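Home Workshop Kitchen Guides Archive Contact

Kitchen and Workshop Guidance: Software Practice for Household Manipulation

Prepared by Grímur Ravn, reviewed by Kaj Mikkelsen
Ciltgate Technical Household Service, October 2024

6 min read

The following advice is issued to members who operate a small robot arm at a kitchen table or workshop bench. It concerns the software only: perception, planning, control and the tools used to keep them in order. Mechanical assembly and wiring are covered in separate guidance. The advice was prepared with the Zolum control package in mind, but most of it applies to any package that allows the user to edit a configuration file.

Before the first run of the day

Start the controller before the camera service. When the order is reversed, Zolum may accept the first camera pose it receives and hold it until restart. Members who use the Hviid launcher can set the order permanently under Startup, Dependencies.

Home the arm and read the reported joint positions against the printed card kept with the machine. A difference in the last digit may be ignored. Anything larger calls for a new calibration, and the calibration should be completed before any object is placed on the table.

Keep the calibration file under version control, with a short note on what was changed. "Moved camera bracket" is sufficient. "Update" is not.

Perception on household surfaces

Wood grain gives more trouble than most members expect. Knots and strong grain lines are readily taken for edges, and an edge detector tuned on a plain white board will return a large number of false contours on a kitchen table. Raise the contour length threshold first, then the contrast threshold. Changing both at once makes it difficult to tell which one helped.

Pale crockery is best handled with a lower exposure setting. If the rim of a cup and the light on its inner wall merge into a single bright patch, the fitted circle will drift toward the brighter side. Fix the exposure by hand and turn off automatic white balance. A strongly colored table will otherwise shift the balance each time the arm moves across it.

Printed packaging is a useful distractor and should be left in view during testing. A detector that has only seen a bare surface will often attach a label to the first carton it meets. Clear plastic wrapping deserves particular attention, as depth readings on it are unreliable. Mask the region or mark it as an obstacle. Do not attempt to smooth the readings.

The Ama labeling tool now stores masks alongside the original pictures. Our shared household set stands at 3,072 labeled pictures, of which 437 were added in August. Members contributing to it are asked to use the existing class names and to leave uncertain objects as "unknown" - a wrong label costs more time than a missing one.

Planning the approach

For open vessels, plan in two stages. The first brings the fingers to a point above the rim with the jaws open. The second is a short, slow, straight descent. Planning the whole movement as a single path permits the planner to enter from the side, and the planner will do so whenever that path is shorter.

Check the vessel for contents before the descent is approved. A spoon or any other item left inside will alter both the depth reading and the space available to a finger. In Zolum, the option is named interior_check and it is off by default. It adds 330 milliseconds to each cycle on our bench machine, a delay we consider acceptable.
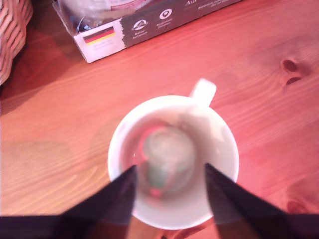
White mug between the gripper fingers, with a pale greenish item in the bottom.

The handle should be treated as a separate collision body. Many cup models in circulation are plain cylinders, and a planner using one of these has no means of avoiding the handle. Where the handle direction cannot be determined with confidence, request a second view from a different wrist angle before closing the jaws.

Set the obstacle margin for nearby packages and baskets separately from the margin for the target. A single value for both will be too generous for the grasp or too tight for everything else.

Control settings

Limit closing force in software even where the hardware has its own limit. Glazed ceramic slips easily, and the usual response of raising the force is seldom the right one. Lower the closing speed first and allow the controller to settle before lifting.

Filter the force signal lightly. A heavy filter produces an attractive plot and a late reaction. Mr. Mikkelsen recommends comparing the raw and filtered traces on one chart after every change of filter, and keeping the chart with the run log.

Logs and housekeeping

Record the software version, the calibration file name and the exposure value at the head of each log. Store failed runs together with successful ones. Version 2 of the Hviid log reader opens both kinds in the same window and can sort them by the stage at which the run ended.

Old logs may be compressed but should not be thinned out. Corrections to this page may be sent to Mr. Ravn through the contact form - please state the package version in use.

14 comments | 52 shares

Previous Next Back to Guides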